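Office chair height for long desk days, what do you use?
Forum: Home Office and Furniture

skarko_22
Posted 19/07/2018
I'm 5'4" and my desk is fixed. If I set the chair so my elbows are level with the top, my feet dangle. If I lower it, my shoulders hurt by lunch. Footrest or shorter desk legs? I've read 373 posts on this board and people seem split.

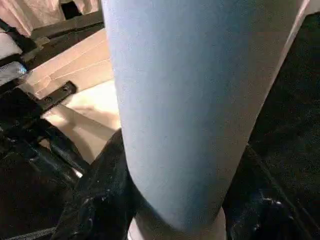 Footrests come in two kinds, flat and tilting. I tried a tilting one from Nester and it slid on the floor all day. The shape I'd like is plain and smooth with a blunt, rounded end, like the blue part in my first picture, so my heels don't catch on a corner. Budget is $100.

pramura
Cut the desk legs. A footrest locks you in one position and you stop moving your feet. I took mine down with a hand saw and never went back.

skarko_22
They're metal legs. Also I rent, and the desk came with the place. 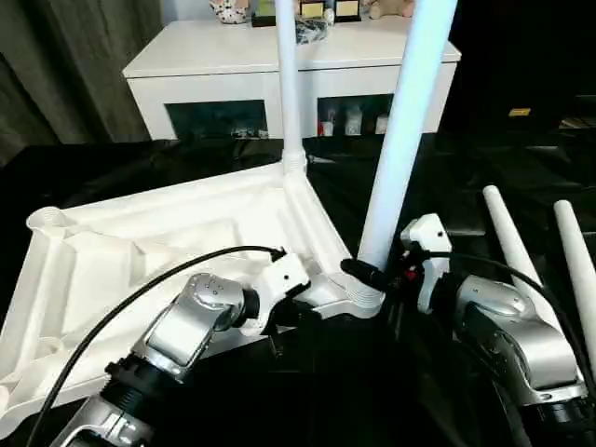
Ragab
Then a footrest is fine. Pramura's advice only works if you own the desk. Get a wide one, so you can shift your feet.

pramura
Wide ones still fix your knee angle. My physical therapist told me to change position often, and I couldn't do that with a box under the desk.

Ragab
Mine told me the opposite, so I guess it depends on the back. A keyboard tray is another option. It drops your hands and you can leave the chair low.
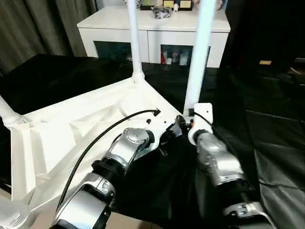
Selvaraj Wijesinghe
Keyboard tray gets my vote too. Check your knee clearance first. I bought one in September and had to send it back, the drawer was in the way.

skarko_22
No drawer on mine. I'll measure tonight. Do the clamp-on trays wobble? 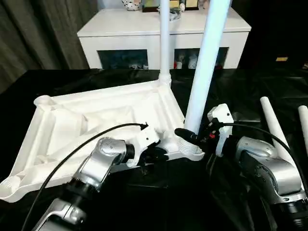

White molded frame and tubes on the black tabletop.

Selvaraj Wijesinghe
A little, if you type hard. Tighten the clamps again after the first week.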